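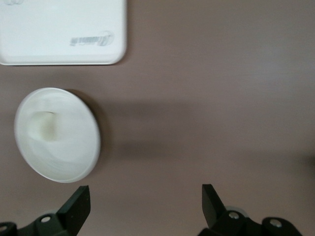

Frequently Asked Questions: Bathroom Renovations

Jonirora Renovations carries out bathroom renovations in detached houses, townhouses and strata units. The answers on this page apply to residential work only. Clients with a signed contract should refer to the contract first, as its terms take priority over anything stated here.

Before you book

Do you charge for a first visit?

No. A first visit and a written estimate are provided free of charge within our service area. Properties more than 50 kilometres from our Purkano office may attract a travel fee, and you will be told the amount before the visit is confirmed.

What should I have ready for the visit?

Please have any existing floor plans, a list of the fixtures you wish to keep, and details of past leaks or water damage. If the home is in a strata building, a copy of the by-laws is also useful. The visit usually takes less than an hour.

Can you give me a price over the telephone?

We do not quote by telephone. The cost of a bathroom depends heavily on the condition of the walls, floor and pipework, and these must be inspected in person.

How long does an estimate remain valid?

An estimate is valid for work accepted on or before June 30, 2021. After that date it must be reissued, and supplier prices may have changed.

Design and materials

May I supply my own tiles and fixtures?

Yes, provided they are on site before work begins and suit the plumbing layout. Items supplied by the client are not covered by our workmanship warranty, although their installation is. We recommend ordering extra tiles from the same batch, as colours can vary between batches.

What is the Trimo package?

Trimo is our fixed-scope renovation for small bathrooms. It covers removal of the old fittings, waterproofing, wall and floor tiling, one vanity, one toilet and one shower. The layout stays as it is. Any change to the position of drains or water lines falls outside the package and is quoted separately.

Can a bathtub be replaced with a walk-in shower?

In most homes, yes. The floor must allow enough fall to the drain, and in some older houses this means raising part of the floor or altering the joists. Our estimator will advise you on site. Clients who are likely to sell in the near future sometimes keep one bathtub in the home, and we are happy to discuss this.

Where can I see samples?

Samples of tile, benchtop and cabinet finishes are kept at the Huaranga showroom. Visits are by appointment. Samples may be borrowed for up to 7 days against a refundable deposit.

Permits and approvals

Who applies for permits?

Where a permit is required, we prepare and lodge the application on your behalf. Fees charged by the local authority are passed on at cost and appear as a separate line on your invoice. Strata approval remains the responsibility of the owner — we can supply drawings and product details to support your request.

Is asbestos testing necessary?

Testing may be required if your home is of an age or type of construction in which asbestos is likely to be present. Demolition will not start until the results have been received. Removal is carried out by a licensed contractor and is not included in the standard estimate.

During the work

Can we live in the home while work is under way?

Yes, if there is a second bathroom. Water will be shut off at certain times, and we give written notice the day before. Households with only one bathroom should arrange other facilities for the period.

What happens if hidden damage is found?

Work in the affected area stops and the site supervisor prepares a written variation with a price. Nothing further is done there until you have signed it.

Payment and warranty

How are payments arranged?

A deposit of $1,000 secures your start date. The balance is paid in stages, as set out in the contract. If you cancel before materials are ordered, the deposit is returned less a design and administration charge of $50.

Whom do I contact about a defect?

Please write to Abelardo Bedoya, Client Services Manager, quoting your contract number and describing the defect. Photographs are helpful. Urgent leaks should be reported by telephone at any hour.

Is the office closed at any time of year?

The showroom closes for one week in November for stocktaking. Site work continues as scheduled.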